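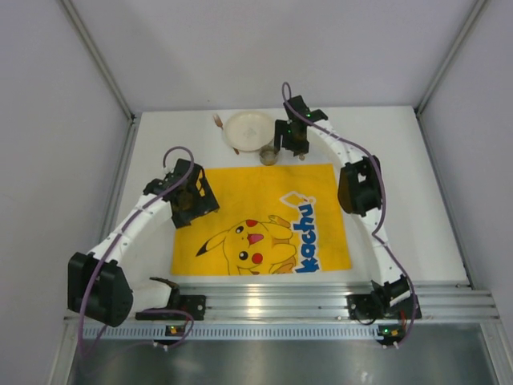
Photo credit: Correia

The Griler Public Planning Map Set
Item no. 3945
January | By the Evura catalog desk

If your town is thinking about moving its city hall, or its county offices, or really any building that people are used to finding in a certain spot, you already know that the conversation gets lively in a hurry. Folks want to know how far they'll have to drive. They want to know what happens to the lunch places around the old square, and whether the bus will go out there, and what becomes of the nice old building with the clock. The Griler set was put together for those evenings, when a room full of people needs to look at the same map and talk about it together.

The heart of the set is a floor map of your own town, printed on six heavy vinyl panels that fasten edge to edge with hook-and-loop strips. You send us your map file, our drafting people tidy it up and simplify the labels so they can be read by somebody standing up, and we send back a proof before we print a thing. Streets, rivers, rail lines, bus routes, schools and existing public buildings are all included in the standard layout. Flood zones, parcel lines and slope shading can be added for a small charge, and we do suggest the flood zones if low ground is any part of your reason for moving. They tend to come up before the coffee is poured, so you may as well have them on the floor.

Along with the map you get 100 weighted markers in four colors. Most towns use one color for candidate sites, one for where people live, one for where they work, and keep the last for whatever turns out to matter locally (in Draltitz it was railroad crossings, which we would never have guessed!). The markers have a felt base, so they stay put when someone walks past in a long coat, and you can write on the tops with a dry-erase pen.

There is also a distance cord, marked off to match the scale of your map, and we're quite fond of it. Hand one end to a resident, ask them to stand on their own street, and walk the other end to a proposed site. It makes a mileage table feel like something you can hold. The cord comes on a plain reel with a little crank, and replacement cords are stocked all year.

What comes in the case

Six map panels, printed to order
100 weighted markers with dry-erase tops
One distance cord on a reel
Dry-erase pens and a cleaning cloth
A pad of comment sheets, with spare pads sold separately
A facilitator's booklet, in English or Spanish
A rolling case with a shoulder strap

The booklet deserves a word. The first edition was mostly instructions, and the towns that bought it wrote back with such good suggestions that the second edition is half theirs. You'll find a sample agenda for a two-hour evening meeting, a shorter one for a lunch hour, wording for the mailed notice, and a chapter on moving a government office in stages, where the records room goes first and the public counters go last. It also covers how to write up the comments afterward so that they're useful to a council that wasn't in the room.

Sizes and what to choose

The Standard set suits a town or district of up to 4000 people, where every street can be named and still be legible. Larger places usually order the Regional set, which shows main roads only and comes with a second cord at a different scale. If you are looking at sites in more than one county, please call before you order. We can often fit everything on one map by turning it a little off north, and we'd much rather sort that out with you ahead of time.

Please measure your room, too. You'll want space to walk all the way around the panels, with a clear path wide enough for a wheelchair or a walker. In a narrow room the set can be laid out as two halves, with a matching line printed along the join.

Care and storage

Wipe the panels with warm water and mild soap, and let them dry before rolling. Roll them with the printed side facing out. Please don't fold them, even just for the ride home, as a crease will show for a long while. Street shoes are fine, though we ask that high heels stay off the seams.

Ordering

Sets are made to order, and the clock starts when you approve the proof. Purchase orders are welcome from any public office. If your map changes later on, single panels can be reprinted, and they will line up with the ones you already own. Proofs approved by noon on Friday go into the next week's print run.

Last updated: January

Evura | Contact us | Copyright Evura, all rights reserved | Back to top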